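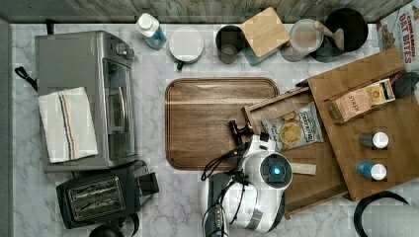
Brarville Shared Workshop
Arm build group, minutes, October 21, 2024

Last meeting's minutes approved with one fix: the Jeto mount was bought, not donated.

Drawer task. The build lead reported good progress on pulling a drawer by its handle. Several members asked what "good" meant. No written log was brought. Agreed that no success rate goes on the Whitlock grant form until there are 30 logged tries in a row, misses included.

Muleo software. The upgrade costs $211. The case for it was that it should smooth out the wrist motion. Members doubted this and wanted to see the cable routing sorted first. Vote: 2 for, 4 against. Not bought.

Kitchen demo. A proposal to show the arm making toast at the November open house got little support. It was pointed out that opening a drawer is a long way from breakfast. Tabled.

Safety. The stop button must be within reach of whoever is running the arm. This was also agreed last time.

Action: build lead to start a log sheet and bring it to the next meeting, filled in.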